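About Zillby

Hi, I'm Fenna Baert, and I started Zillby because I like cleaning other people's houses. I know how that sounds! My sister thinks there's something wrong with me. But give me a kitchen that got away from its family over a long winter, a bucket and a radio, and I'm a happy woman by lunchtime.

We're a small home tidying and cleaning company in Jevport. We do weekly cleans, one-off cleans, move-outs, and what I call "the sit-down tidy," where one of us comes over and goes through a room with you, drawer by drawer, until you can find your scissors again. That last one started as a favor for a neighbor and it's now close to half of what we do.

I used to work at the front desk of a dental office, and on my days off I cleaned for two older ladies on my street. Then one of them told her bridge club about me, and by April I had more houses than days off. I quit the desk job on a Wednesday and bought a used vacuum cleaner that same afternoon (it's still going, though the cord has been replaced and the hose is mostly tape).

Ikechukwu Bako came along in my second year. He answered a card I'd pinned up at the hardware store, and he asked better questions at his interview than I did. He runs the schedule now, trains everyone new, and does the windows himself whenever he can get away with it. There are seven of us these days. We look after 112 homes, and last year we made 1,442 visits between us, which Ikechukwu worked out one evening and then texted to all of us with far too many exclamation points.

People ask what they get for a regular visit, so let me tell you how one goes. We begin at the back of the house and work toward the front door. Beds first, if you'd like them made. Then bathrooms, then the kitchen, then the living and dining rooms, and floors last of all. We bring our own cloths and mops, and we'll use your products if you have favorites. If you have a cat that hides under the sofa, tell us its name. We like to say hello.

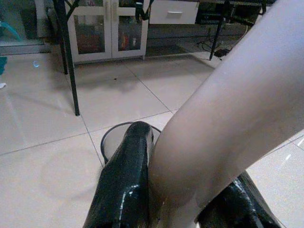 Floors are where I get fussy, and I make no apology for it. Wood is forgiving, carpet hides a lot, but big shiny tile shows you everything. On those large pale squares with the thin dark grout, one little dark speck in the middle will catch your eye from across the room, and once you've seen it you can't stop seeing it. So we sweep, then vacuum along the grout, then mop with a cloth that's barely damp, and we buff the glossy ones with a dry towel at the end. Wastebaskets get lifted and wiped underneath, every visit, the little round ones too. You'd be amazed how many rings I've found under wastebaskets!

Cabinets with glass doors get the same fuss. I do the outside of the glass every time and the inside when you ask, and I'll take everything off the shelves and put it back the way you had it. I draw myself a quick map on the back of an envelope first. My drawing is terrible, but the teacups go home to the right place.

A few things we don't do: gutters, ovens that are still under a repair warranty, and anything that needs a ladder taller than I am. For carpets that need a deep wash we'll send you to our friends at Geum, two doors down from us, who have the big machines and are very nice about muddy dogs.

We keep a notebook for each home. It's a real paper one, and it says things like "blue cloth for the piano" and "back door sticks, pull up and left." Whoever comes to your house has read it before they ring the bell. I tried keeping it all on my phone once and lasted almost 50 days before I dropped the phone in a mop bucket — so paper it is.

Our little office is at 773 Ukby Street, up the stairs beside the bakery. Somebody's usually in before nine, and then again after four when the last of us drop off the mops. Come up if you'd like to talk in person. You can also call and leave a message, and either Ikechukwu or I will ring you back that evening.

For a first visit I'll come by myself, walk through the rooms with you and write down what you'd like done and what you'd like left alone. It takes half an hour or so and it's free. Please don't tidy up before I get there. Everyone does, and then I have to ask them where the pile went!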